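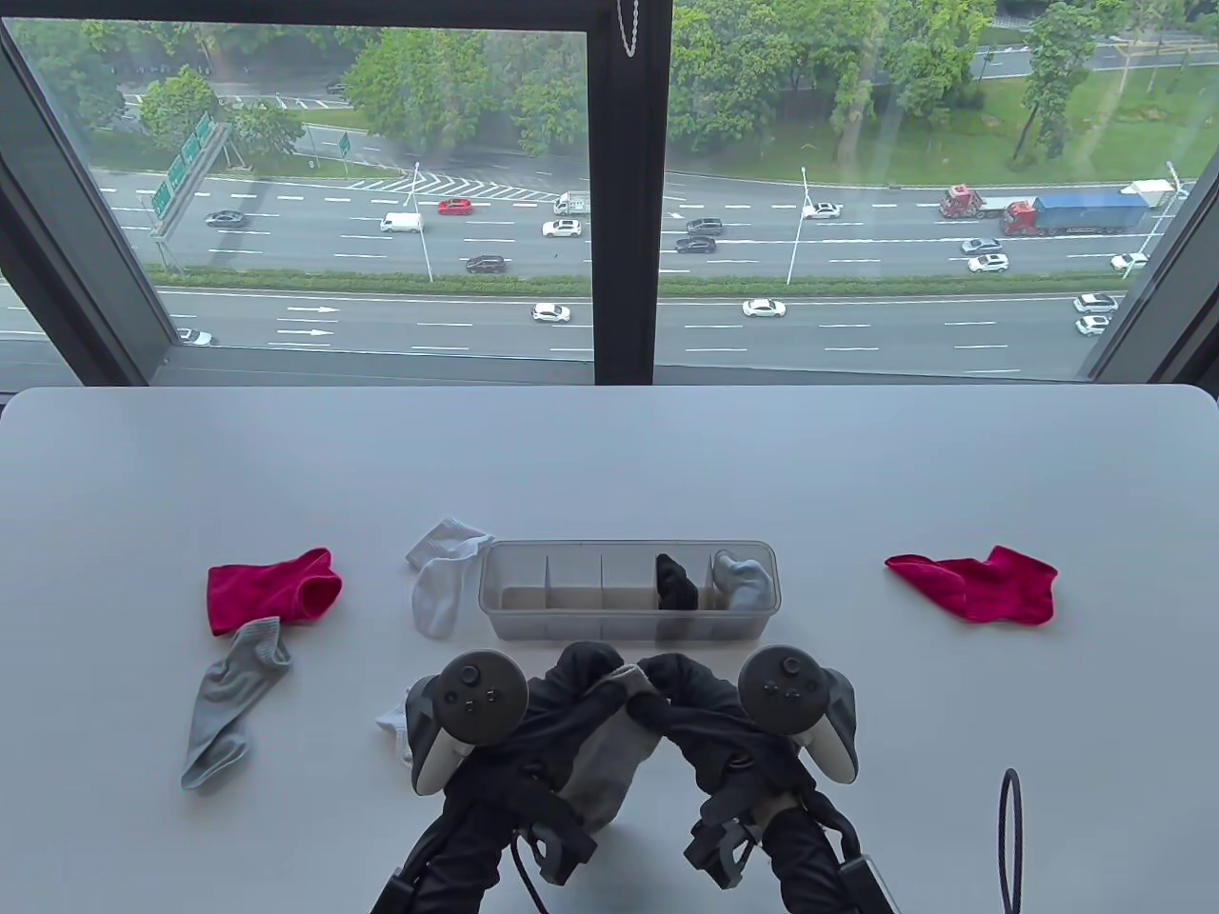

Tzu-hsuan had been in Melby since December and still slept badly over the highway. The rent was 300 less than the place in Liao – that was what she told her mother on the phone. She did the laundry at night and sorted it in the morning, at the white table by the window, with the trucks going by underneath. The two red socks lay at opposite ends of the table. She had bought them for Li-hua, who had gone home to Mundia, some 2,078 miles off, and left them in the dryer. The black sock was already in the plastic organizer, folded and standing up.

At seven the phone rang.

"Did you find my socks?" Li-hua asked.

"Yes."

"Keep them. I'm coming back for the rest of my things."

Tzu-hsuan picked up the red ones and put them together.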